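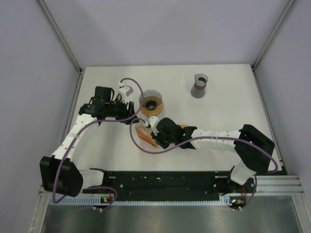

Gornness Evening Bread Club – members' blog

Rye finally clicked for me in December and I have to tell you all how, because I spent so long making bricks!

For ages I treated it like wheat. I kneaded it, I waited for it to get stretchy, I got mad when it stuck to my elbows. Then Efa Jenkins came over with a jar of her starter (it's called Bralard, don't ask me, she named it years ago) and told me to put the kneading out of my head completely. Stir it with a spoon. Wet your hands, push it into the tin, smooth the top, leave it alone.

So I did. My current loaf is 295 grams of dark rye flour, 80 grams of starter, a spoonful of salt, and enough warm water that it looks more like wet cement than dough. I toss in caraway too, a lot of it, way more than the recipe Arūnas Mägi gave out at the fall meeting. Sorry, Arūnas – yours is lovely, I just really like caraway.

It rises slowly. Mine sat on top of the fridge from breakfast until after 4 in the afternoon, and when little pinholes started showing on top I put it in. Hot oven first, then turned down for the long part.

The other big thing is waiting to cut it. I used to slice it warm and get gummy streaks all over the knife. Wrapped in a towel overnight it's a totally different bread, dense and a little sour, and so good with cold butter and a pickle. Day three might be even better than day one?

Next I want to try the sweet-sour kind where you scald part of the flour the night before. If anyone has made one, please leave me your timings in the comments, and bring a slice if you've got any left over.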